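Atelier d'emballage Kinyua — galerie

La mise en boîte des sandales et des chaussons se fait au fond du local, sur des tables couvertes d'une nappe. Cette page rassemble quelques vues et notes prises depuis le mois de juillet, quand la gamme d'été est partie en même temps que les premières commandes d'intérieur. Les boutiques qui nous demandent comment leurs articles sont préparés trouveront ici l'essentiel.

Les boîtes
Elles arrivent à plat de chez Stirton, par lots de 126. Musyoka Khaemba les monte le matin et les empile par pointure. Le carton turquoise est réservé aux modèles d'intérieur, le carton brut aux modèles de plage. Les couvercles sont rangés à part jusqu'à la fin de la mise en boîte.

La mise en boîte
Les deux pieds d'une paire sont posés tête-bêche, semelle contre le fond quand la hauteur le permet. Pour les modèles à large bride, on évite d'appuyer sur le dessus : la bride marque vite et la cliente le voit à l'ouverture.
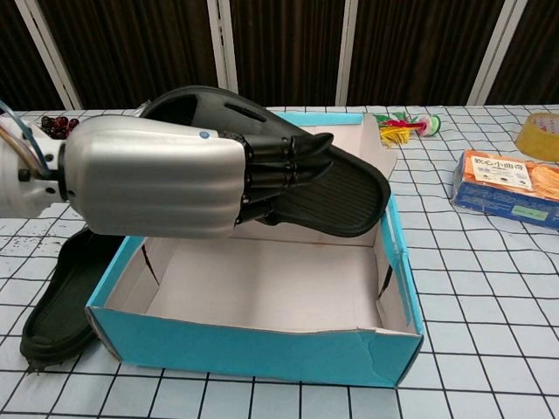
Chausson noir à large bride et semelle intérieure striée, au-dessus de sa boîte turquoise. Nappe blanche à quadrillage noir.

Les pointures
Shabani Rotich vérifie la pointure inscrite sous la semelle et la reporte sur l'étiquette du petit côté. Une paire dépareillée retourne au bac de tri — cela arrive surtout avec le 38 et le 39, dont les semelles se ressemblent beaucoup.

Les cartons d'expédition
Un carton Remex contient 18 boîtes, couchées sur le côté, étiquettes vers le haut. On ferme avec deux bandes de ruban kraft. Les commandes de moins de six paires partent en sachet renforcé, sans carton extérieur.

Le départ
Le transporteur Teseck passe en début d'après-midi. Une journée ordinaire représente quelque 65 paires, davantage avant les fêtes. Les cartons qui ne sont pas prêts à son passage restent sur la palette près de la porte et partent le lendemain.

Page mise à jour le 27 octobre 2021. Les vues des étagères de stockage seront ajoutées à la suite.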